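Ulumlow Fashion Night: backstage safety walk-through, with comments

Venue: Gronow Hall, dressing rooms, runway and bar
Walked by: Silvana Conceição and Dede Quartey, Sunday, 3 pm
Guests expected: 76
Models: 18

RUNWAY

Surface flat, joins taped: Pass
Comment (DQ): Lovely job on the tape, it's dead straight! Walked it twice in socks and once in the tallest heels we could find in the rack, and no wobble at all.

Edge marking visible with house lights down: Pass
Comment (SC): Glow strip reads well from both ends.

Steps and handrail: Fix before doors
Comment (DQ): Left rail has some give in it. Anyone in a long train will grab that side coming off, so please tighten both bolts.

DRESSING ROOMS

Clear path to rear exit: Fix before doors
Comment (SC): The Listano rail is parked right across it. The gowns are gorgeous (the green one!!) but they need to live on the other wall.

Steamers and curling irons on their own power boards: Pass
Comment: Three boards, all tagged.

Hairspray kept away from hot tools: Pass
Comment (DQ): Şengül Polat has set up a separate spray corner by the window and it works a treat.

Pins and blades in lidded tubs: Pass 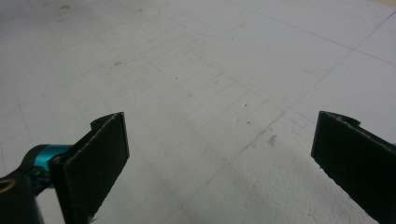
Floor swept for pins and loose beads: Pass, repeat at 6 pm
Comment (SC): Barefoot changes happen fast, so I'd love a second sweep between the day looks and the evening looks too. Mansa Kpodo has a magnet broom we can use.

COCKTAIL AREA

Candles in deep glass holders: Pass
Comment: Keep them off the tall tables near the Stostov display. Too much feather and tulle going past.

Glassware kept off the runway side: Pass

Photographers' cables covered: Not checked
Comment (DQ): Dirceu Sales is bringing the covers with him. Will look again once they're down.

First aid kit stocked: Fix before doors
Comment (SC): Needs more blister plasters. Lots more! New shoes on nearly everyone.

Recheck of open items: DQ, 6 pm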